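Codov Two-Arm Sorting Bench

Products > Benches and cells > Small parts handling

The Codov bench is a pair of robot arms working over one shared table, set up for picking out and sorting small electronic parts. It is meant for repair shops, refurbishers, training workshops and anybody else who ends the week with a muddle of boards, wires and bits that somebody has to put away. You can order it as a complete bench or come to Plolcombe first and see it at work, and we would much prefer that you came and saw it (the kettle is on from early, and we like the company).

Updated December 18, 2023, with notes from our last open day.

What it's like to visit

We have held open days at Plolcombe for a good while now, and the format has settled into something comfortable. You arrive, you have a cup of tea, and then Cecilia Bawa takes you through to the bench and gets on with it. Cecilia runs our demonstrations and she doesn't do slides. She would sooner put some parts on the table and let you ask whatever comes into your head, which can make for a long morning, but people seem to go home with their questions answered.

The parts go out on white paper in a steel tray between the two arms, with yellow trays and bins to either side for the sorted pieces. Each arm has its own side of the table and can reach into the middle. That shared middle is the bit visitors spend longest over, and quite right too, as it is where most of the setting-up time goes. Cecilia will happily talk about it until lunch if you let her.
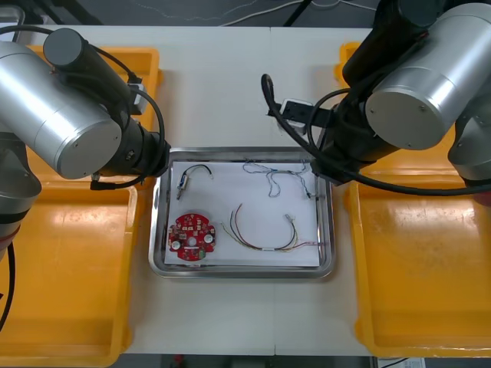
We are often asked why we bother with wires at all when there are so many easier things to show. Well, wires are what our customers have! A board keeps its shape and so does a metal sensor, more or less, but a bundle of thin wire lands differently every time you put it down, and a harness with a connector on the end has a way of catching on its neighbours. If you are thinking of buying a bench for this kind of work, you ought to see it tried on the awkward things as well as the tidy ones. We'd say the same about anybody else's bench, come to that.

You are very welcome to bring parts of your own. A visitor at the June open day came with a biscuit tin full of odds and ends from her repair shop, and we spent a lovely hour going through it with her. Some of it suited the bench and some of it plainly didn't, and she went away with a list of both. Please do leave batteries at home, and anything you'd be upset to see scratched.

Groups are kept to 6 people so that everyone can stand close enough to see properly. There is a line on the floor to stay behind while the arms are moving, and Cecilia stops everything between runs so you can come forward for a proper look at the table.

The bench can be fitted with small cameras near the grippers as well as one looking over the whole table, and on open days we put the pictures up on a screen by the door. It is a great help with the smaller parts. You get a good look at a solenoid's coil and spring, or the connectors on a round board, without having to crane over anyone's shoulder, and it gives the shyer members of a group something to point at when they want to ask a question.

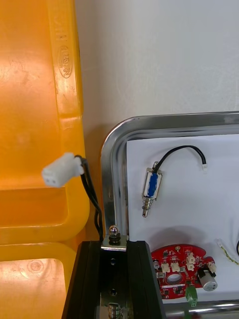
SPECIFICATION AND ORDERING

Arms: two, one at each side of the table
Grippers: one on each arm, changed with hand tools
Cameras: one overhead or side view, with gripper cameras as an option
Worktop: white
Parts tray: stainless steel, lifts out for cleaning
Sorting trays and bins: yellow plastic, arranged to suit your work
Delivery: 6 weeks from order
Training: 3 days at your own premises, included in the price
Paper liners: pack of 400, sold separately

The sorting side is run by our Dostau software, supplied with the bench and loaded before it leaves us. You teach it a new kind of part by showing it several of them in different positions and saying which tray they belong in. It does take a bit of patience the first time round, and we would rather tell you so now than have you find out on a busy afternoon. The training days are mostly spent on this, using your own parts at your own table.

If you already have a table you are fond of, do ask us about the Antwi mounting kit, which lets both arms be fixed to a suitable existing worktop. We'll want measurements and a couple of photographs before we say yes, and we may have to disappoint you if the top has any wobble in it.

On the paper liners: plain white is what we use and what we recommend. People have tried patterned and coloured sheets, and they do work after a fashion, but small dark parts show up best on white and you'll spend less time fiddling with the settings. Change the sheet when it gets creased.

Booking a visit

Open day places are free but they do need booking. Send us a note through the contact page with your name, how many of you are coming and a line or two about what you'd like to see sorted. If you are bringing parts, tell us their rough size so Cecilia can have suitable gripper fingers ready. There is parking behind the building, level access all the way through to the bench, and usually cake.

Related pages: Antwi mounting kit | Dostau software | Paper liners | Visiting Plolcombe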